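28/09/2024 – frame shop bench notes

Batch 13 of the hide glue went stringy again. Hélder swears by soaking overnight; Bimla says two hours and stop fussing. I split the difference and got a glue that agrees with neither of them. Corner joints on the Redenberg order held through clamping, then one opened when I looked at it sternly. Recut at 45, checked against the good square, not the one Hélder dropped in April.
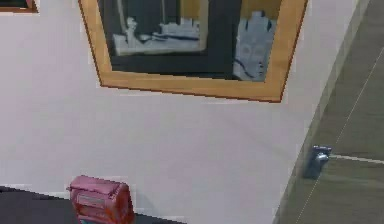 Render, light wood with dark surround. Hanging a bit crooked.

Salameh job (ticket 3407): client now wants a wider molding, same price, naturally. Told Bimla to quote it properly. Ticket 3979 still waiting on glass.

To do: order more Pustora wax, the brown one. Sharpen the miter trimmer – it is chewing the end grain. Try the next glue batch with less water and leave the lid on.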